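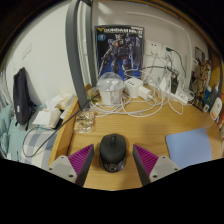
A black mouse on a wooden desk.

Office furniture standards still treat the desk as a surface of a given height and area. Most complaints I have handled in 21 years of workstation assessment concern something the standards barely mention: the distance between the keyboard's right edge and the center of the mouse. At Quintela, where I reviewed 112 desks last April, that distance was the best single predictor of a sore shoulder. Desk height came well behind it.

The cause is the number pad. A full-size keyboard places a block of keys between the typing hand and the pointing hand, and the right arm reaches around it all day. Few of the people I assessed used the pad for more than an occasional sum. Purchasing departments keep ordering it anyway, on the grounds that it comes at no extra cost.

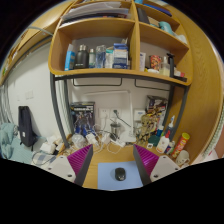

Mouse and pad at the front of a desk, under wooden shelving.

Elin Rosser, who ran the Pirkside trial, argues that training solves the problem more cheaply than equipment. I disagree. Her group was told to move the mouse inward and did so for 4 weeks. By the follow-up visit most had drifted back, as the keyboard had not changed and the space was still taken. Instruction works when the layout permits the instructed position.

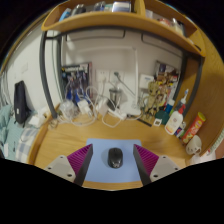
A pale blue pad on a desk with a curved front edge.

Home desks deserve the same attention. Many were bought for a bedroom and are shallower than office models, with shelving that limits where a screen can go. Employers tend to pay for a chair and stop there. A compact keyboard costs far less and can be mailed in an envelope.
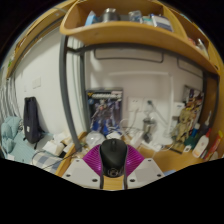
Wooden desk beneath a loft bed frame.

Radek Kratochvíl has proposed that the next revision state a maximum reach for pointing devices – measured from the midline of the body, with the forearm supported. I would go further and make the compact keyboard the default order, with the number pad supplied on request. Accounting staff will request it. The draft is open for comment through April, and the reach clause is in section 2.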